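Plarkero – guide de prise en main
Section 4. Rejouer les épisodes en simulation et relancer l'évaluation

Version de travail, mise à jour en février. Suppose que la section 3 est faite (installation, licence, variables d'environnement). Sinon y retourner d'abord.

4.1 Ce que fait cette section

On reprend la méthode Brorkis : une politique apprise sur des décors variés, testée sur des décors jamais vus. Le résultat publié tient sur un seul tableau, et ce tableau doit pouvoir être refait par n'importe qui au labo avec les mêmes graines. Ici on décrit comment. Rien sur l'entraînement, voir section 6.

Matériel simulé : un bras Franka avec sa pince à deux doigts. Ne pas changer de modèle de bras, les gains de la section 3 ne valent que pour celui-là.

4.2 Avant de commencer

Vérifier :
- le dépôt Plarkero est sur la branche eval, pas sur main
- l'archive de décors Ondrejka est décompressée dans assets/ondrejka
- le fichier de graines contient 1085 lignes (une par épisode)
- le GPU n'est pris par personne, regarder la file sur Skarutberg

Attention : Skarutberg purge le dossier temporaire le vendredi soir. Copier les sorties avant. Pas de récupération possible.

4.3 Charger un décor

1. Ouvrir un terminal sur Skarutberg, activer l'environnement plarkero.
2. Lancer le chargeur avec l'option --decor et l'identifiant voulu. Commencer par le 13, il est léger et se charge vite.
3. Attendre le message « decor pret ». Sans accent, c'est normal.
4. Ouvrir la vue de contrôle (touche V).
5. Contrôler l'appui de chaque meuble sur le sol. Un pied qui traverse = mauvaise échelle, recharger avec --echelle metres.
6. Contrôler les textures. Murs gris uni partout = chemin des assets faux.

Note : les objets décoratifs (tableaux, plateaux, bibelots) font partie du décor et restent en place. C'est voulu. La méthode compte dessus pour encombrer la vue, ne pas les suprimer pour gagner en vitesse.

4.4 Placer le bras

1. Charger le bras après le décor, jamais avant. Dans l'autre ordre la base se retrouve à l'origine du monde, souvent dans un mur.
2. Donner la pose de base lue dans le fichier du décor. Pas de réglage à la main.
3. Mettre le bras en pose de départ (touche H).
4. Regarder le dessous de la pince. Les doigts doivent pointer vers le plan de travail sans le pénétrer.
5. Si contact détecté au chargement, relever de 13 mm et recommencer. Une seule fois. Si le contact persiste, marquer le décor comme invalide et passer au suivant.

Attention : ne jamais désactiver les collisions pour « débloquer » un épisode. Le score monte et ne veut plus rien dire. On a perdu une semaine de calcul comme ça.

4.5 Régler la vue d'observation

La politique reçoit une seule vue fixe. Elle est définie par décor, avec un petit tirage aléatoire sur la position. Certaines vues sont donc mauvaises exprès : dossier de chaise devant la table, base du bras qui mange un bord, objet à demi caché.

1. Laisser --vue auto.
2. Vérifier que la pince est visible dans la pose de départ. C'est le seul critère de rejet.
3. Ne pas rejeter une vue parce qu'elle est laide ou encombrée. Les chiffres de Brorkis ont été obtenus avec ces vues dedans.
4. Enregistrer une vignette (touche P). Elle sert au tri en 4.8.

Note : la vignette est prise avant toute action. Elle ne dit rien de la réussite de l'épisode.

4.6 Lancer la série

1. Lancer d'abord un essai court : option --episodes 55.
2. Ouvrir le journal pendant que ça tourne. Chercher les lignes « saut » et « nan ».
3. Aucune ligne nan tolérée. S'il y en a une, arrêter, baisser le pas de temps de moitié, repartir de zéro.
4. Essai court propre : lancer la série entière, sans l'option.
5. Ne pas toucher à la fenêtre de rendu pendant la série. La redimensionner change la résolution envoyée à la politique (bug connu, pas corrigé).
6. À la fin, le journal affiche le nombre d'épisodes valides. On doit lire 1066.

Si on lit moins : des décors ont été rejetés en trop, revoir 4.4 étape 5. Si on lit plus : le filtre de contact n'est pas actif, revoir le fichier de config. Dans les deux cas le résultat n'est pas comparable, ne pas l'envoyer.

4.7 Lire le résultat

Le script de synthèse sort trois colonnes : atteinte, prise, dépôt. Atteinte = doigts à portée de l'objet cible. Prise = objet soulevé et tenu. Dépôt = objet lâché dans la zone demandée.

- Regarder atteinte en premier. Si elle est basse, inutile de lire le reste, c'est la vue ou la pose de base.
- Atteinte bonne et prise basse : en général le frottement des doigts. Valeur par défaut dans config/pince, la remettre.
- Prise bonne, dépôt bas : comportement attendu sur les décors Ondrejka les plus chargés. C'est le point faible de la méthode, et il est dans l'article.

Attention : ne pas moyenner les trois colonnes. Un épisode sans prise compte déja zéro en dépôt, on le pénaliserait deux fois.

Pour comparer deux politiques : mêmes graines, même version de l'archive, même machine. Un changement de pilote graphique suffit à déplacer quelques épisodes d'une colonne à l'autre. Noter la version du pilote dans le champ remarque.

4.8 Trier les vignettes et archiver

1. Copier le dossier vignettes hors du temporaire.
2. Passer le script de tri. Il range par décor puis par graine.
3. Ouvrir quelques vignettes au hasard, comparer à la référence en fin de section. On cherche le même genre de choses : bras entier ou presque, pince visible au-dessus de la table, textures présentes, pas de meuble qui flotte.
4. Joindre le journal complet, pas seulement la synthèse.
5. Nommer l'archive avec le mot brorkis et l'empreinte du commit. Pas d'espace dans le nom, le script de dépot plante.

4.9 Pannes fréquentes

Écran noir au chargement : éclairage non chargé. Relancer avec --lumiere defaut.
Bras qui tremble en pose de départ : gains de la section 3 pas appliqués.
Pince qui reste ouverte : normal tant que la politique n'a pas envoyé de première commande.
Série arrêtée sans message : quota disque. Vider les anciens essais, reprendre avec --reprise, le compteur d'épisodes est conservé.
Reprise qui repart de zéro : fichier de graines modifié entre-temps, même une ligne vide à la fin suffit.

Suite en section 5 (passage sur bras réel). Ne pas la commencer sans une série complète archivée.

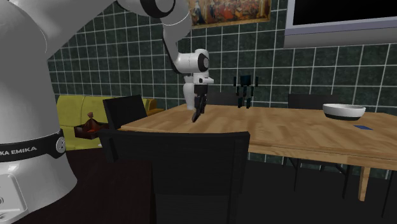 Fig. 4-1. Vignette de référence : bras Franka simulé, pince vide au-dessus de la table, décor salle à manger.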